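**De:** lista Fondos y Mesas
**Fecha:** 2025-05-22
**Asunto:** Re: Tela negra y letras de espuma para el rincón de cocina

Buenas:

Contesto por partes, que el mensaje venía cargado. Dejo citado lo que hace falta y recorto el resto.

> Hola a todos. En Tarnside estamos montando el rincón de cocina y nos hemos decidido por la tela negra sujeta con pinzas de oficina. Sale barata, se pone en un rato y tapa la pared entera. Encima irían letras grandes de espuma con el nombre, de colores, y delante una mesa con lo de siempre: arrocera, tostadora, algo de especias, un cucharón. Hemos pedido presupuesto a Woltisine y a Zusto por si acaso, pero creo que la opción casera gana de calle.

Gana de calle en precio, eso no lo discuto. En lo demás tengo mis dudas, y las tengo por haber puesto y quitado unas cuantas telas en Palma.

La tela llega doblada. Parece una tontería, pero el doblez no se va colgándola la víspera, por mucho que lo prometa el vendedor. Con luz de techo se marca cada raya, y en negro más. La nuestra medía 400 cm de ancho y la planchamos por tramos en el suelo — una tarde perdida — para que al colgarla se le hicieran arrugas nuevas. Si vais a hacerlo, enrolladla en un tubo de cartón desde el primer día y no volváis a doblarla nunca.

> Las pinzas aguantan perfectamente, lo hemos probado con un trozo.

Con un trozo aguanta cualquier cosa. Probadlo con la tela entera y con las letras puestas, y dejadlo así todo el fin de semana. La espuma pesa poco, pero tira del mismo sitio y la tela acaba haciendo bolsa justo detrás del nombre. Tampoco me fío del adhesivo de doble cara sobre tejido. En agosto, con calor, se nos despegó una vocal dos veces en el mismo día.

> Las letras, cada una de un color. ¿Demasiado?

Sobre negro se leen bien, lo reconozco, sobre todo si llevan un borde claro. Lo que no veo es la necesidad de que parezca una guardería. Con 2 colores bastaba, aunque esto es gusto mío y podéis saltároslo.

> De presupuesto total calculamos 800 euros, contando los aparatos.

¿Habéis contado las telas de los lados? Una sola rara vez cubre, hay que solapar, y el solape se nota si no está bien tenso. Woltisine nos pidió 2,923 euros por panel rígido con montaje (sí, así venía escrito, con la coma; pregunté y eran dos mil novecientos y pico, no tres euros). Me pareció un disparate y me lo sigue pareciendo. Zusto ni contestó.

Y ahora la mesa, que es donde más me tuerzo. En vuestra lista hay una arrocera, y quien monta estas cosas siempre la pone cerrada, como si fuera un jarrón. Una arrocera cerrada no dice nada. Abierta, con la tapa levantada y el arroz a la vista, ya se entiende que alguien va a cocinar. Ahora bien, la tapa abierta sube mucho y se come lo que haya detrás, así que mirad la altura antes de fijar la segunda fila de letras.
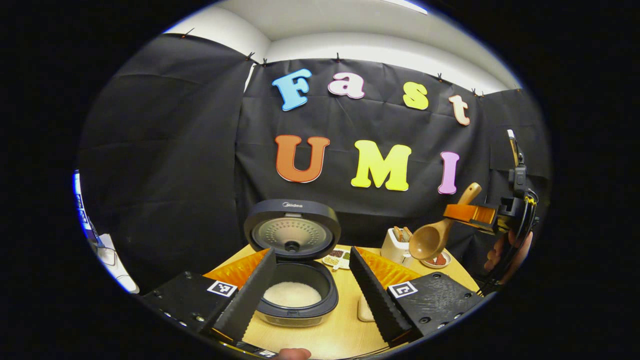

*Tiempo de lectura: 3 minutos*

Fijaos en las pinzas negras de arriba: siete, y siguen viéndose arrugas y líneas de doblez en diagonal. No digo que quede mal. Digo que eso es lo que hay, y que quien espere un fondo liso se va a llevar un disgusto. Las letras sí funcionan, con el borde blanco se separan bien de la tela, y mira que yo venía con ganas de protestar por los colores.

De la mesa me gusta la bandeja blanca con compartimentos para las especias, entre la arrocera y la tostadora. Recoge mucho mejor que los tarritos sueltos, que acaban siempre en una esquina. La tostadora blanca va hacia el fondo y con las dos rebanadas asomando; más adelante taparía la bandeja. El platito de delante yo lo quitaría, pero entiendo que cada cual quiera enseñar algo de comida.

El cucharón de madera necesita sitio propio. Tiene el mango largo, y apoyado en el borde de la arrocera se cae en cuanto alguien roza la mesa. Un reposacucharas feo vale más que recogerlo del suelo delante de la gente.

Resumen de compras, si seguís adelante:

- tubo de cartón para la tela
- más pinzas de las que creéis
- alfileres para las letras, y el adhesivo de reserva
- bandeja de especias con compartimentos

Sigo sin estar convencido de que compense. Si alguien ha conseguido una tela negra sin marcas y sin alquilar un vaporizador, que mande foto, a ser posible con la luz del techo encendida.

Saludos desde Palma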